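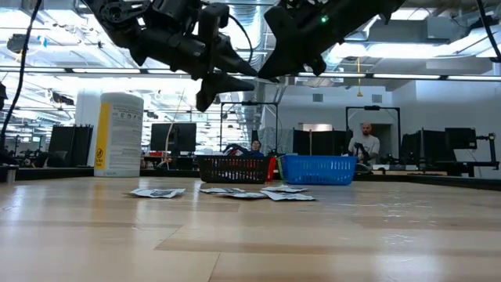
Two arms above the work table at the Tallis laboratory, with packets and baskets set out for a sorting task.

Teaching by Example at Tallis
By Nadiia Moroz
January 21, 2018

The manipulation group at Tallis does not write out instructions for its robots. It collects examples, and the learning system is trained on them. Dr. Tkachuk, who has directed the work since November, described the task now under study as a modest one: packets on a table are to be placed in the correct basket.

"A flat packet is harder than a box," Dr. Tkachuk said. "It bends, it slides, and it hides under its neighbor. We need examples of all of that."

Each session is run by 2 operators and lasts four hours. The layout of the table is changed between attempts, and packets are sometimes left overlapping on purpose. Failed attempts are kept and labeled as such - a practice the group adopted after its first system, Prusel, proved unable to recover from a missed grasp.

"Prusel had only seen success," Dr. Tkachuk said. "When it missed, it simply carried on to the basket."

The present collection covers 23 layouts. Asked when it would be complete, Dr. Tkachuk declined to give a date. The group intends first to compare the work of different operators, whose habits vary more than had been expected.

Comments

jernley: Are the failed attempts weighted differently in training?

R. Olsen: We had the same trouble with thin packets. Would like to read more on the labeling.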